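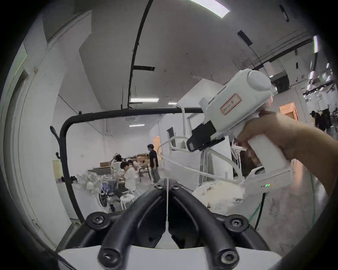 Denum 2.4 changes how handheld gripper recordings are aligned

October 31, 2022

Lostdale has released version 2.4 of Denum, its toolkit for turning recordings from handheld grippers into training data for robot arms. The main change is in time alignment between the pose stream and the finger video, which until now had to be corrected by hand for many recordings.

Earlier versions assumed a fixed offset between the two streams, measured once at the start of a session. The offset drifts as a session goes on, and a drift of 50 milliseconds is enough to place the fingers on the wrong side of a contact. Version 2.4 estimates the offset continuously by comparing the motion seen by the camera with the motion reported by the tracker, then resamples both streams to a common clock. Gaps in tracking longer than 200 milliseconds are no longer filled by interpolation. The recording is split at the gap and both parts are kept.

Lostdale tested the release on 519 recordings made since July. Under the old pipeline, 147 of them were flagged for manual correction. Rokeya Ekanayake, who maintains the alignment module, said most of those now pass without changes, and the remainder fall into two groups: recordings with very little motion, where there is nothing to correlate, and recordings in which other people move through a large part of the background.

"The second group is harder," Ekanayake said. "The estimator picks up someone walking and treats it as camera motion. We mask the fingers already. We don't mask people yet."

The planner interface has also changed. Trajectories exported to Talukder, the company's motion planner, now carry a confidence value for each sample, and the planner can be set to ignore samples below a threshold. The default threshold is zero, so existing configurations behave as before – users who want the filtering have to turn it on.

The Prakance viewer has been updated to read the new files. Recordings processed with version 2.3 or earlier still open, but the confidence track is blank until they are reprocessed. Reprocessing needs the raw streams, so recordings stored only in exported form cannot be upgraded.

A people mask is planned for the next release. No date has been set.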